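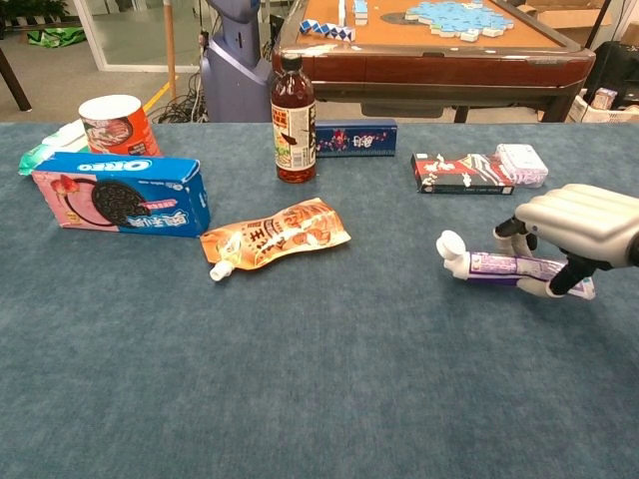 Hala Haddadin wrote to me that the Zedanow hand is far too dear for what it does, and would I please say so somewhere people will read it. Fair enough, Hala, it's in the README now!

Zedanow hand review notes
Last updated 6/21/20

I've been trying the hand on ordinary shop goods, the toothpaste tube and drink pouch sort of thing, because that's what most of you asked about. The folder has 805 short clips and my scoring sheet. Fullard sell the kit and lent me mine (no money changed hands).

What I liked: setup is quick, and the fingers close smoothly on a tube lying flat. What I didn't: the manual is dreadful, and support took up to 39 hours to answer me – twice.

Files
clips/ – one grasp each, named by item
scores.csv – my marks, 2 columns, item and result
notes.txt – moans, mostly

Ruba Khalaf checked the marks and disagreed with a few of them. I've left hers in notes.txt next to mine. Use any of it as you like, just say where you got it. The soft packs still need scoring again and I hope to do those by December.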